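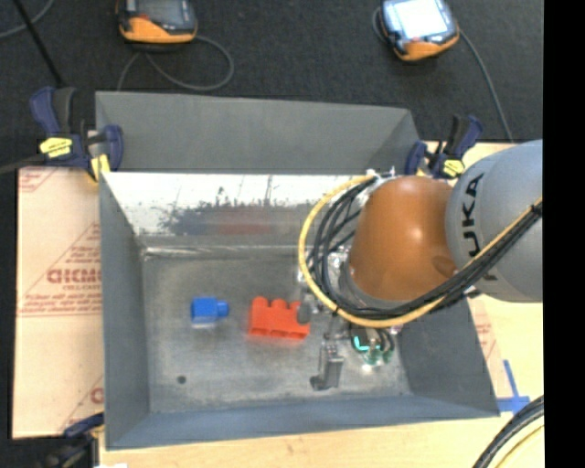
What happens to toy building blocks when a nursery or family has finished with them?

In most cases they can be checked, washed and used again, and from this month households in Undholm and Halach can hand them in for that purpose at the Auer toy library.

Undholm, Nov 2, 2020

The Auer toy library has opened a block exchange for large plastic building blocks of the kind used by children under five. Families, childminders and nurseries can bring in blocks they no longer need and borrow mixed sets in return. The exchange is free to members. A household membership costs 15 pounds a year and covers everything else on the shelves as well.

The service follows a trial in July, when the library asked members to clear out odd blocks from cupboards and toy boxes. The appeal brought in 2614 blocks from 121 households. Most were single pieces from sets that had been split up or passed on over the years, and few came with their original packaging.

"People had been keeping half a bag of blocks because it seemed a shame to throw them out, but it wasn't enough to build anything with," said Bushra Lashari, who manages the library. "Put a few of those bags together and you have a set a child will want to play with. We had more than we expected by the end of the first week and had to borrow shelving from next door."

Blocks are accepted in any colour. They do not have to match, and different makes can be handed in together, as the library sorts them by fit before they go out on loan. Small bricks meant for older children are not part of the exchange and should be kept separate. The library cannot take blocks with cracks, sharp edges, missing studs or battery parts.

Each block is looked over, washed in warm soapy water, rinsed and left to dry on racks. Sets are then made up by hand and packed in drawstring bags. A standard set holds 80 blocks and can be kept for four weeks. Smaller bags are available for families who are short of space, and nurseries may borrow up to three standard sets at once.

Returned sets are put aside for three days before anyone handles them, then washed again. Borrowers are asked to count the blocks before bringing them back, but there is no charge for the odd one lost under the sofa.

The drawstring bags were sewn by the Milunmont sewing group from donated curtain fabric. More fabric is needed, preferably plain cotton that can stand a hot wash. Offcuts should be at least the size of a pillowcase.

"The bags were the part we hadn't planned for," said Lashari. "Cardboard boxes gave way at the corners and the plastic tubs took up too much room in people's cars."

Blocks can be left at the side door of the library in Auer during opening hours, in a closed bag or box with a name and telephone number on it. Visits to choose a set are by appointment only at present, with one household in the building at a time. Members in Halach who cannot travel can ask for a set to be dropped off on the monthly delivery round.

Nurseries with larger amounts to hand in are asked to get in touch first so that a collection can be arranged.

Notes for editors

The Auer toy library lends toys, games and puzzles to families in Undholm, Halach and the surrounding villages. Bushra Lashari is available for interview by telephone. Requests should be made through the library office.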